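Sevix 二重リング・キーホルダー SR-2 製品情報

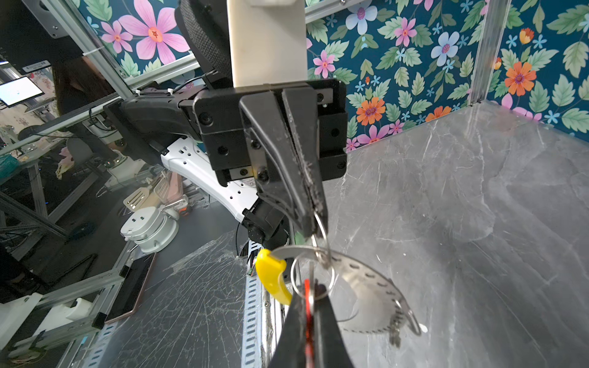
SR-2は、複数の鍵と付属品を一つの束として管理するための金属製二重リングです。上側の小リングを保持・吊り下げ用、下側の大リングを鍵および付属品の取り付け用とし、役割を分けています。小リングを持ち上げると、大リング以下は自重で下方に揃います。使用状態では、大リングの片側に黄色の湾曲したキーフォブ、反対側に穴あきの細長い金属ストリップが掛かり、小リングを支点として鍵の束が下がります。付属品の形状や重量が左右で異なる場合、束は重い側へ傾きますが、リングの機能には影響しません。

本ページの記載内容は2022年5月19日現在のものです。

製品の構成

小リング(保持用)
大リング(取り付け用、スプリットリング)
取扱説明書

鍵、キーフォブ、金属ストリップ、タグ類は製品に含まれません。

仕様

品名:二重リング・キーホルダー
型番:SR-2
リング数:2
色:シルバー
表面:金属光沢
リング形式:小リング、大リングとも二重巻きスプリット式
小リング外径:大リングより小径(寸法図参照)
大リング外径:30 mm
単体質量:寸法図に併記
使用環境:屋内および一般的な屋外
販売単位:1組

寸法図は販売窓口から入手できます。図番は184です。型番ではなく図番でご請求ください。旧図は改訂前の小リング寸法で作図されているため、保持具や吊り具の設計には使用しないでください。

構造について

スプリットリングは線材または帯材を重ね巻きし、端部の隙間から対象物を差し入れて周回させることで取り付けます。開閉部品を持たないため、ばねの疲労やラッチの摩耗といった故障は生じません。その反面、着脱には爪先または専用工具による端部の開きが必要で、頻繁な交換には適しません。一日に何度も鍵を入れ替える用途には、別売のゲート式リングを選定してください。

小リングと大リングは直接連結しています。間に回転継手を設けていないため、束をねじった状態で保持すると、ねじれがそのまま小リングに伝わります。ねじれを逃がす必要がある場合は、小リングの上にスイベルを追加します。スイベルの内径は小リングの線径に対して余裕のあるものを選んでください。

取り付け可能なもの

・一般的な鍵(頭部に丸穴または長穴のあるもの)
・樹脂製および革製のキーフォブ
・端部に穴のある金属ストリップ
・小型の金属タグ、番号札

穴径が小さい付属品では、リングの重なり部分が通過できないことがあります。スプリットリングは重なり部分で厚みが増すため、穴径は線材一重分ではなく二重分を基準に確認してください。無理に通すと付属品の穴縁が変形し、リング側の端部も開いたまま戻らなくなります。

付属品の配置

長い付属品と鍵を隣り合わせに取り付けると、持ち上げた際に鍵の歯が付属品の穴や縁に掛かる場合があります。穴あきの金属ストリップでは特に起こりやすく、掛かったまま引くと鍵または穴縁に傷が付きます。次の順序での取り付けを推奨します。

1. 大リングの端部を開き、長い付属品を先に通す。
2. 使用頻度の低い鍵を通す。
3. 使用頻度の高い鍵を通す。
4. キーフォブを最後に通し、長い付属品の反対側に置く。
5. 端部が閉じていることを指先で確認する。

キーフォブを長い付属品の反対側に置くと、鍵がその間にまとまります。湾曲したフォブを使用する場合、湾曲の向きは任意です。鍵を挟み込む向きでは束の幅が抑えられ、外へ逃がす向きでは鍵を選びやすくなります。

歯のあるタグを併用する場合は、樹脂製フォブの表面を擦る位置を避けてください。着色フォブの擦れ跡は目立ちます。

保管

保管時は小リングをフックに掛け、束が壁面や隣の束に触れない間隔を確保します。平置きも可能ですが、石目調の天板や塗装面に直接置くと、鍵の先端で細かな傷が付くことがあります。トレーまたは布を敷いてください。スマートフォンなどガラス面のある機器と同じポケットや引き出しに入れることは避けてください。

フックの太さは小リングの内径の半分以下を目安とします。太いフックに押し込むと小リングが常時開く方向に力を受け、端部の隙間が残ります。

点検と手入れ

端部の隙間、線材の変形、錆の有無を定期的に確認してください。隙間に薄い紙が抵抗なく入る状態は交換時期に当たります。ペンチ等で締め直したリングは、見た目が戻っても保持力が保証されません。

汚れは乾いた布で拭き取ります。汚れが落ちない場合は薄めた中性洗剤を使用し、水分を残さず拭き上げてください。研磨剤入りの洗剤は光沢を損ないます。塩素系洗剤は使用できません。海水や汗が付着した場合は真水で拭き、乾燥させてから保管してください。

使用上の注意

・落下防止具、登攀用具、荷重を支える吊り具としては使用できません。
・乳幼児の手の届かない場所に保管してください。
・リングを指に深く差し込んだまま束を引かないでください。
・着脱時は爪の損傷に注意し、必要に応じてリングオープナーを使用してください。
・強い磁石の近くでは、付属の鍵やタグが引き寄せられることがあります。
・磁気カード、電子キーへの影響は各製品の説明書に従ってください。

関連製品

Sevix ゲート式リング SG-1
鍵の入れ替えが多い用途向け。片手で開閉できますが、ゲート部の定期点検が必要です。

Zavach スイベル
小リングの上に追加する回転継手。SR-2との組み合わせでは小型を指定してください。標準型は開口が広く、束が傾いた際に小リングが片寄ります。

Wieczorek リングオープナー
スプリットリングの端部を開く手工具。先端は薄刃形状で、SR-2の大リングに適合します。小リングに使用する場合は、開き量を必要最小限にとどめてください。

改訂事項

前年11月の改訂で小リングの寸法を変更しました。大リングの変更はありません。改訂前の製品も引き続き使用できますが、小リングのみの補修部品は改訂後の寸法で供給します。旧寸法のフックに掛けて使用している場合は、交換前に内径を確認してください。

保証と返品

未使用品は、包装に破損がない場合に限り返品を受け付けます。端部を一度でも開いた製品は使用品として扱います。製造上の不良は使用の有無にかかわらず交換の対象です。鍵、フォブ等の付属品に生じた損傷は保証に含まれません。

よくある問い合わせ

小リングに鍵を直接付けられますか。
取り付けは可能ですが、保持用としての可動範囲が狭くなります。鍵は大リングに付けてください。

大リングだけを追加購入できますか。
補修部品として供給しています。注文時に型番と「大リング単品」を明記してください。

取り付けられる鍵の本数に上限はありますか。
鍵の頭部の厚みによって異なるため、本数は規定していません。大リング上で鍵が自由に回り、端部に力が掛からない範囲としてください。

刻印はできますか。
リング本体への刻印は行っていません。識別にはタグまたは色付きのキーフォブを使用してください。

販売窓口:Skaltthorpe 金物部品係
見積依頼の際は、型番、数量、納入先、図面の要否をお知らせください。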